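**Small Print at Home: How Readable Is Package Text?**
Robel Mersha and Shewit Yimer
Jul 1, 2021

## 1. Why we did this

Shewit's grandmother stopped reading the backs of packages a few years ago. She asks someone else to do it. We wanted to know how hard that text is for people who don't wear strong glasses, and if the lighting in the room changes much.

## 2. Method

We had 24 readers, all from Prastcombe, most of them relatives or neighbors. Each person read a short passage aloud from three kinds of packages: tubes, boxes and bottles. We timed them with a phone and marked every word they skipped or got wrong. 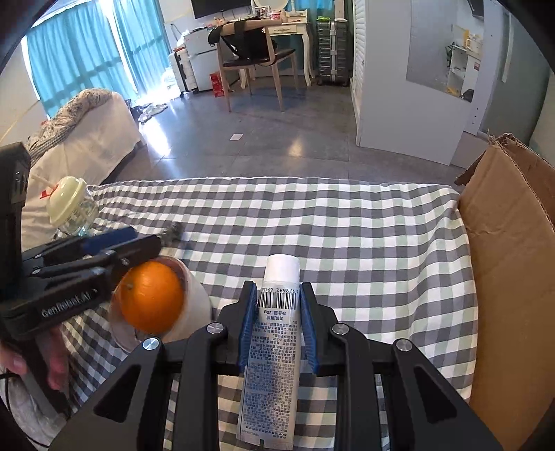
Readers had 60 seconds per passage. If they gave up early we wrote down the time and moved on. Everyone read once by a window and once under a desk lamp set to 500 lux. Robel checked the lamp with a light meter from the physics room - the first one had a dead battery, so two readers had to come back.

We left out anyone who couldn't read the language of the passage.

## 3. Results

Boxes were the easiest. Flat panels and spaces between sections helped people find their place again after looking up. Tubes were the slowest, and most of the mistakes came from lines set close together, where readers jumped to the wrong one.
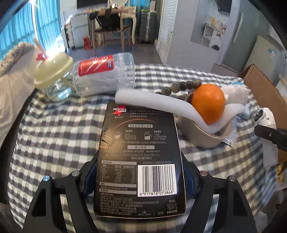

## 4. Light

The lamp made less difference than we expected. Younger readers did the same in both places. Readers over 60 were faster by the window, but several said the glare bothered them and turned the package away.

Many people also held the package at arm's length first, then brought it closer. We didn't measure distance and should have.

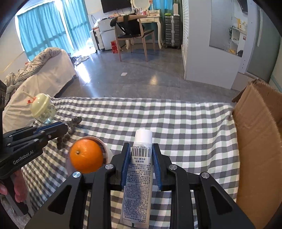 *Fig. 3. Small white tube with dense printed text below the barcode.*

## 5. Problems

Our passages weren't the same length. Reading aloud is also slower than reading silently, so the times only compare with each other. Next February we'd like to repeat the tube test with larger type.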